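Perndale Blocks

Perndale blocks are a system of unit blocks for children, made in plain geometric shapes and sized so that the pieces relate to one another by simple ratios. The name comes from the town of Perndale, where the first sets were cut for a local nursery school. The blocks are used mainly in preschools and kindergartens, and to a lesser extent at home.

History

The first Perndale sets were made from offcuts at the Szabo furniture works. They had no paint or finish and were sold by weight in cloth sacks. Teachers found that pieces from different sacks did not always match, and buildings made with them leaned or fell after a few courses. The works then settled on a fixed base unit and began to cut every piece as a multiple or a fraction of it.

Production passed to the Cerier company when the furniture works closed. Cerier kept the base unit but dropped several of the less popular shapes, among them a narrow wedge that split easily along the grain. It also brought in painted blocks, which had been asked for by schools that used them in sorting and pattern work. Unpainted sets stayed in the catalog and continued to outsell the painted ones.

Design

The base unit is a rectangular block twice as long as it is wide and twice as wide as it is thick. The half unit is cut across the length, and the double unit and quadruple unit extend it. A full school set has 64 pieces in its smallest version and 1,059 in its largest, which is meant to be shared among several classrooms.

Besides the rectangular pieces, a set contains triangles, pillars, half circles and two sizes of curve. The curves are the most often lost, and Cerier sells them separately. Edges are slightly rounded. Older blocks have sharper corners and can be told from later ones by touch.

Maple is the usual material. Beech was used for a time when maple was hard to get, and mixed sets are common in older schools. The two woods wear differently, and beech pieces tend to darken more with handling.

Use in classrooms

Children of 3 usually carry, stack and line up the blocks. By the age of 6 many build enclosures, bridges and ramps, and some give names to what they have built.
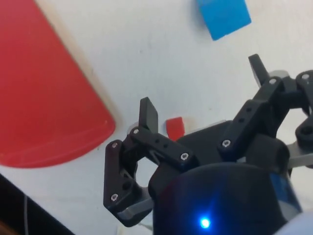 Schools differ on whether buildings may be left standing overnight. Where space is short they are taken down at the end of each session, and putting the pieces back on the shelf by shape is treated as part of the activity. Shelves are often marked with paper outlines.

Color is a matter of some disagreement. Supporters of painted blocks point to their use in naming colors and making patterns. Others hold that paint draws attention away from shape and size, and that it chips.

Collecting

Early sacks with the Szabo stamp are sought by collectors, as few survive with the cloth intact. The collectors' newsletter Elo, issued each April, lists known sets and their condition. Single blocks have little value unless they are stamped.

See also

Unit blocks
Construction toys
Wooden toys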